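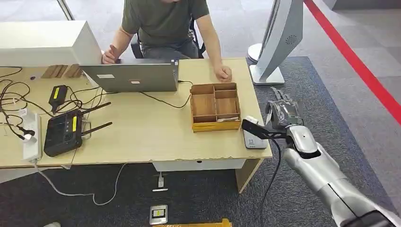

Speaker notes, the tidy desk talk, 19th November. Start without hello, straight in. I have been sold the idea of the clear desk since my first job and I still don't believe most of it. Geker ran a clear-desk month in August and sent round a poster. Cables were to be "managed", paper was to be "homed". Say that in a flat voice and wait. Then point at the wooden organiser. It has partitions, it has little compartments, and what is in the lowest one on the right? A slip of paper. I have nothing against slips of paper. I do ask what the other compartments are meant to be doing while the cables lie in a tangle on the other side of the same desk.

Next bit, money. Keep it short. Wornar quoted one floor of our building for desk trays, cable sleeves, clips and labels, and the figure was 692 pounds. That was for the bits only, no fitting. The quote said people would "gain back" 50 hours a year. I wrote and asked how they got to 50. I was sent the same leaflet again, in colour.

(Pause for the laugh. If none comes, carry on.)

What I did instead was go and sit near people and watch what they reached for. Pens, hardly ever. Staplers, never in my hearing. Chargers, all day long. So why does every organiser on sale have a slot for pens and no place for a plug? Leave that hanging, then move on to the cables. 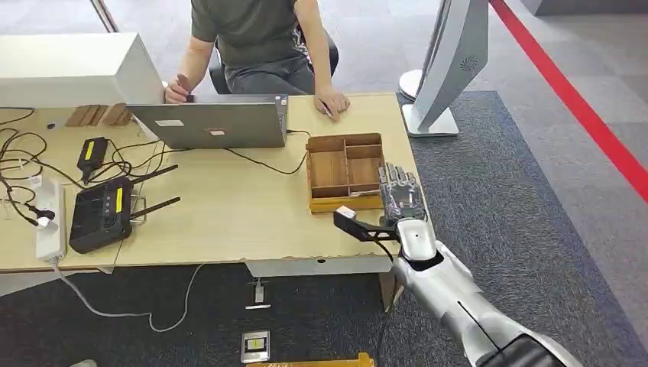

The cable problem is a power problem first. Most desks were bought when one lamp and one phone would do, and the sockets are by the skirting board. So the power strip climbs up on to the desk and everything follows it. Look at the far left edge: there is the strip with its plugs in, then the router, then the adapter, and the cords wander off wherever they like. A white one goes over the front and down on to the carpet. Now tell me which compartment of a wooden box that belongs in.

Three things I will say are worth trying, and I say it grudgingly:

Fix the strip under the desktop or along the back rail. Screws, no sticky pads. Sticky pads let go in warm rooms, I have lost two strips that way.

Move the router off the desk altogether. A shelf or a wall will do. It does not need to be within arm's reach of anybody.

Shorten the laptop lead. If it has to loop across the desk before it gets anywhere, it is too long or it starts from the wrong side.

Things I will not recommend: the zip-up sleeve (try getting one lead out of it), the coloured clips, and any box with more than 7 sections. Filali make one with a lid. A lid! On a thing you are meant to use all day.

Somebody will ask about the floor, so get in first. 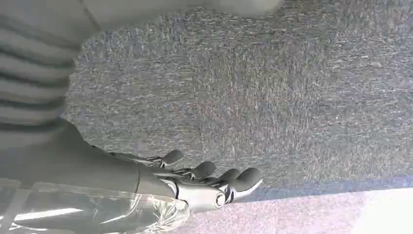
Should cables ever run across carpet? Only for as long as it takes to do the job, and along a wall if there is one. A lead under a chair castor wears through where you can't see it, and taping it down just hides the wear.

Then the Clodow survey. I am wary of this one. They asked 2000 office workers whether a messy desk made them feel stressed, and a big share said it did. Well, yes. If you ask me in those words I will say so too. It does not tell you that a tray fixes it. Mention that Clodow sell trays. Do not go on about it, I went on about it last time and ran over.

Last section if there is time, otherwise skip to questions. Ask people to go back and take one thing off their desk that has a plug on it. Leave the paper alone for now. Bring the spare screws in case anyone wants to see the size.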